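Trade delegation visits the Groduvby business park

December 23, 2021
Print | E-mail
Shares: 44 | Comments: 14

The year's last company visit under the Meller trade program went to Groduvby, where 14 exporters and buyers spent a day at the business park and the freight terminal next to it. Most of the group came from food processing, packaging and light machinery. A few were there only for the customs session in the afternoon.

The morning started at the terminal. The park's management company, Clilinov, took over the site in July and has since moved all container bookings to one desk. Before that, a shipper had to deal separately with the rail operator, the warehouse and the customs broker. The terminal handled 1,579 containers in its first full quarter under the new setup. Staff said most of the traffic is still inbound, and that finding return cargo is the main problem. Rates for eastbound containers are low for that reason, and two members of the group asked for written quotes on the spot.

From there it was a short walk to the warehouses. Hall 2 is leased in full. Hall 3 has 240 pallet spaces open for short-term rental, with a minimum stay of two weeks. It is not temperature controlled, which ruled it out for the dairy companies. Clilinov plans a chilled section but would not give a date - the power supply to that side of the park has to be upgraded first.

The group then moved to the main office for talks with tenants. Naqvi, a supplier of parts for packing lines, gave the longest presentation. The company opened its Groduvby branch to be closer to its customers and now does final assembly there. Its main advice to newcomers was to sort out product certification before signing a lease. Naqvi had done it the other way round and paid rent on an empty unit through the spring.

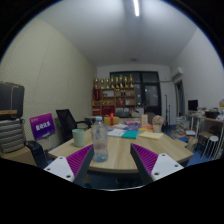
Papers, notepads and a gift box with a red ribbon on the conference table.

The customs session ran longer than planned. Most questions were about proof of origin and how long the paperwork has to be kept. Several companies had been using an outdated form without knowing it. The broker went through the current version line by line and agreed to send a filled-in sample to everyone on the list. Questions on VAT were put off to a separate online meeting.

Members who could not make the trip can ask the Meller office for the terminal's rate sheet and the slides from the Naqvi talk. The rate sheet is valid for one month. Requests for pallet space in Hall 3 should go directly to Clilinov.

Print | E-mail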